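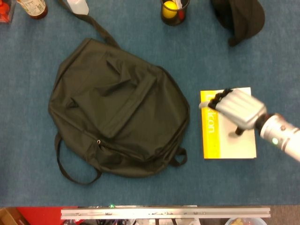 FAQ: Bags, Books and Personal Items

Where may I leave my backpack during a visit to the Drornidham Reading Room?

Backpacks may be left in the lockers on Level 2. Lockers are free of charge and are released at closing each day. Small bags may be brought into the room, provided they are laid flat on the table or placed beneath the chair. Straps should be tucked in so that they do not hang into the aisle.

May I bring my own books?

Yes. Please show them at the desk on arrival and again when leaving. Visitors bringing more than five volumes are asked to complete a personal property slip.

Why are the tables carpeted?

The covering protects bindings and reduces noise. Books should lie flat on it with the cover closed when not in use. Pens, glue and sticky notes may not be used on the covered tables. Pencils are available at the desk.

How should I pack borrowed books?

Place the largest volume against the back panel of the bag, with its spine down, and close the zipper fully before lifting. Water bottles and food must be carried in a separate compartment. The borrower is responsible for damage that occurs in transit.

Can I borrow a bag?

Cloth bags may be borrowed at the desk for 13 days and renewed once. They may be returned at Drornidham or at the Pludport branch.

I left something behind. What should I do?

Unclaimed items are recorded at closing and held in Room 631. Please be prepared to describe the item, including its color and any contents. Books bearing a library label are returned to the owning branch. The room is closed to the public in August, and claims during that month must be made in writing.

Whom should I contact with other questions?

Written inquiries may be addressed to Trinidad Javier, Visitor Services, at the Drornidham desk.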